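Hikorus open day – anyone else go?

tapelift
Posted in Shows, Visits and Demos

Just got home from the Hikorus open day and wanted to write it up while I still remember it. I signed up back in April and almost forgot I had. Two-hour drive each way for me, so I went in pretty grumpy and came out in a much better mood!

Quick rundown. They let you in through the loading side, you get a sticker with your first name on it, and then you're mostly free to wander. The front half was the stuff from the flyer: a palletizing cell, a vision sorting line, and a Cletex conveyor with a reject gate that jammed twice while I stood there (they were good sports about it). The back half was offices and small rooms where people were doing hand-guided gripper work, and that's where I spent most of my time.

The idea is you hold the gripper yourself and do the job by hand, over and over, and the recordings go into training an arm later. I'd read about it plenty but never tried it. The guy running the desk session told me they wanted 400 good takes of the desk task and had 289 when the doors opened. Visitors could add to the pile if they listened to the instructions first. I got to do 7 and I think they kept most of mine, though he may have just been polite. 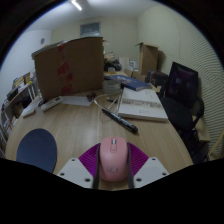
What surprised me was how tiring it is on the wrist. You'd think closing two fingers on something small is nothing, but you have to slow way down, come in straight, and not twist at the last second the way your hand wants to. My first couple of tries I pinched too early and shoved the thing away from me. By the fourth I'd quit thinking about it so hard and it went better.

Anyway, worth the drive for me. Anybody else there?

grommet_hill
Went in the morning, probably missed you. I liked the palletizer more than you did, sounds like. The desk stuff looked kind of slow to me? I watched a few minutes of someone picking up, putting down, picking up, putting down, and then I went to find coffee. I get that it's useful, I just don't think it makes a great open day.

tapelift
Ha, fair. It's way more fun holding the gripper than watching somebody else hold it. Did you try it or only watch?

grommet_hill
Only watched. The line was long by then and I had my kid with me.

Benchmoss
I tried it and I'm going to disagree with both of you a little. The trying part was fun, but I wish they'd shown us an arm doing the same task on its own afterward. I asked, and they said the arm was down at Pawłowska getting a new wrist put on. Ok, these things happen! But then you're asking people to drive out and see the homework without the grade. The Cletex line at least either works or jams right in front of you.

tapelift
That's a reasonable complaint. I asked the same thing and got the same answer. I'd have liked to see it too. I guess I cared more about the collecting side because that's what we're thinking of doing at my shop.

sevenpitch
How was the ribbed finger thing to hold onto stuff with? We've got a Ullov gripper with flat pads and anything rounded squirts right out.

tapelift
Pretty good on rounded stuff as far as I could feel. It's got a bit of give, so if you come in slightly off center you can still recover. I never got to try anything really thin like a sheet of paper – I'd bet that's where it gets annoying. Ask them, they answered every question I had and I had a lot.

Benchmoss
I asked about thin stuff. They said they slide it to the edge of the table first and grab it there, same as you would with your fingers.

sevenpitch
Ok that's helpful. Did they do the takes on a bare table or with junk on it?

tapelift
Junk, on purpose. He said they used to clear everything off and then the policy fell apart the first time somebody left a cable out. Now they leave the desk however it is and shift things between takes.

grommet_hill
So my desk is basically a training facility.

oldrelay
Not to be a downer, but 400 takes for one task on one desk seems thin. We did a lot more than that on a bin job and it still got confused when we changed the lights.

tapelift
He did say it was a first batch and there would be other rooms. No idea how many. Was yours hand-guided too or were you driving the arm?

oldrelay
Driving the arm, with a pendant. Miserable. I'd have taken the handheld thing in a heartbeat, so maybe I'm just jealous.

Benchmoss
If they do another one I'll go, but I'm calling ahead to check that the arm is in the building.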